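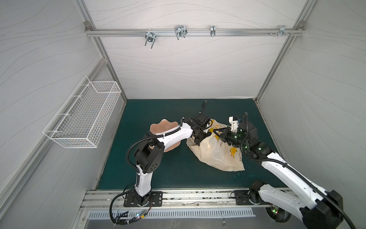

Figure 4. Rear rail with hanging clamps.

Section 7: Setting Up an Award Presentation in Cullero

This section covers the run-of-show file for a televised or streamed awards night. It applies to Cullero with the Brukness cue module installed.

1. Open Show > New > Awards. Enter the show date in the form printed on the call sheet, for example 06/12/2019.

2. Import the guest list. Each honoree needs one record, even when two performers share an award. Link shared records with the Joint field.

Note: The list holds up to 577 records. Seat fillers are kept in a separate list and do not count toward the limit.

3. Assign a presenter to each award. If the presenter is also an honoree, check Dual Role – otherwise the second walk-on cue is dropped.

4. Set the speech timer. The default is 20 seconds of warning before the music cue. Duet acceptances use one timer for both speakers.

Caution: Do not change the timer while a cue is live. The Brukness module restarts the count from zero.
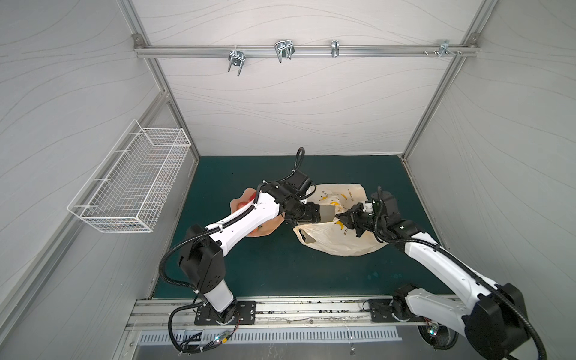
Figure 5. Enclosure with patterned walls and upper rail.

5. Load the tribute reels. Delorme files play as they are. Nusden files must be converted first under Media > Convert.

6. Enter the name captions exactly as the publicist supplied them, accents included (Lucyna Stępień, Tshepo Cele). Captions in capital letters only are rejected.
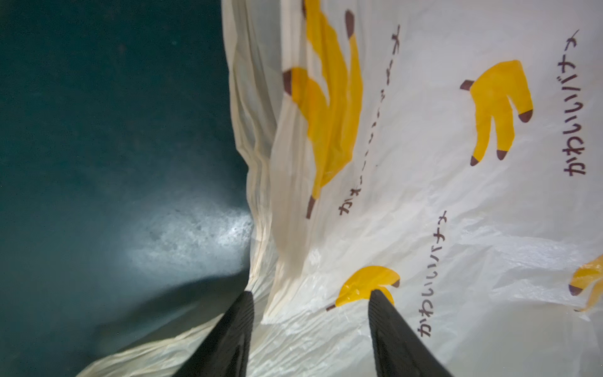 7. Run the rehearsal check. Missing captions are shown in red, missing reels in yellow. Clear the red items before locking the file. Yellow items can stay open until doors.

8. Select Lock and send the file to the stage manager's station.

Note: A locked file can be reopened only from the station that locked it.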